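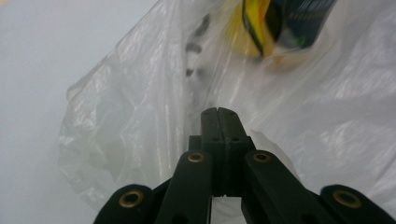

Figure 3. A translucent white plastic bag, crumpled. Photo: Udier Household Materials Project.

3.2 The bag as a storage problem

The crumpled plastic bag (Figure 3) has a thin literature. Studies of domestic storage tend to prefer objects that hold still, such as jars, shoes and folding chairs, and when bags do appear they are usually treated as packaging for something more interesting. Our participants had no such prejudice. Asked in the first interview to name the item in their kitchen that gave them the most trouble, many passed over the oven and the sink and went straight to the bags.

The difficulty begins with volume. A flat bag has almost none. Once crumpled, the same bag will take up whatever room it is offered, and it returns to that size soon after being pushed down. Participants in the Dukeo apartments, where kitchens are narrow and the cabinet under the sink does most of the work, described a daily routine of opening the door, pressing the contents back with one hand and closing the door with the other. One called this "feeding the cupboard." Another had given up on the door.

We sorted the storage methods reported in the interviews into three groups. In the first, which we call nesting, one bag is chosen to hold all the others. The choice is seldom discussed and rarely revisited, and the holding bag may stay in service for years while its contents come and go. In the second, folding, each bag is smoothed flat, turned in on itself and tucked into a small packet. In the third, deferral, the bag is put down somewhere with the intention of nesting or folding it later. Deferral was described by participants as temporary. Our April visits did not support this.

Folding deserves a closer look, as it is the method most often recommended in household advice and the one least often kept up. The translucent bags are awkward to fold for a simple reason: the film is thin, the creases catch light from every side, and it is hard to tell a fold that was meant from a wrinkle that was there already. Households that folded did so at a fixed point in the week's shopping, usually before the groceries were fully put away. Those who left it until evening became deferrers within a month. Two participants who shared an apartment in Fourie folded in different shapes, one in triangles and the other in squares, and kept separate drawers. We did not pursue the matter.

Retrieval raised a second set of problems. Nested bags come out in the order they please, and a person who wants one will often get two or three joined at the handles. The usual response is to pull harder. Several participants then put the extra bags back on top, so that the newest and least damaged bags circulated near the opening while the older ones settled at the bottom, where they were compressed, forgotten and, in one household, found to predate the kitchen. Folded bags were easier to take out singly but had to be shaken open, an operation that participants described as loud.

Condition was judged mostly by feel. Participants squeezed a bag, listened to it and held it up against a window before deciding whether it was fit for lunch, for wet shoes or for nothing. Translucent bags did well in this respect — a tear or an old receipt could be spotted without unfolding the whole thing. Opaque bags were trusted less, and some participants kept them apart on those grounds alone.

None of the methods was linked to a smaller number of bags in the home. Tidy folders kept as many as committed nesters, though they thought they had fewer. The Iveo dispenser, a wall-mounted tube supplied to participating households for the second half of the study, changed the location of the bags without much changing the habits around them. In most kitchens it was filled on the first day and left full, and the overflow went back under the sink. We return to the dispenser, and to the complaints about its screws, in Section 4.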